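Progress report, second period
Project: Meltari - household and counter chores
Prepared by: Nolteo, for Esside
Date: 2023-12-15

1. Scope

The project asks whether a general-purpose manipulator can carry out small kitchen chores at a level a household or a food counter would accept. Work since May covered three chores: wiping a tray, stacking cups, and moving soft food items between containers. The first two were reported earlier and are mentioned only where the results changed.

2. Data collected

The target for the period was 2,000 usable episodes. We closed with 2,211 after review. Episodes with a dropped item were kept and labeled as failures. The Iordache site joined late and contributed cup stacking only.

3. Results

Cup stacking now succeeds in 87 percent of unattended trials. Tray wiping is unchanged. Food transfer is well behind both, at 27 percent. Most failed trials end in one of two ways: the fingers close on two pieces at once, or the wrapper tears during the lift. Lower grip force reduces tearing but increases drops.

4. Food transfer task

The setup uses dumplings, a bamboo steamer and a square plate on a white table. Wrapper color varies within a batch - white, green-tinted and pinkish - and pieces often rest against each other, so the policy has to choose a reachable one before it plans a grasp. Pieces close to the steamer wall remain the hardest.
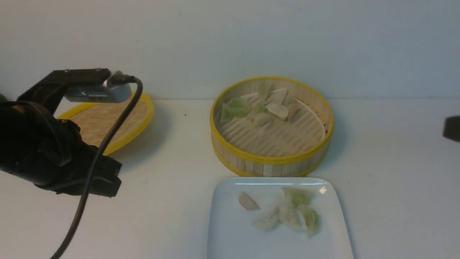 5. Assessment

Rigid items can be handled without supervision in a fixed layout. Soft food can't. A person does the same transfer faster and with almost no damage, and we don't expect to close that gap in the next period.

6. Next period

Softer fingertip pads will be tested first. The tray wiping work will be paused and its hours moved to food transfer. No change to the budget is requested.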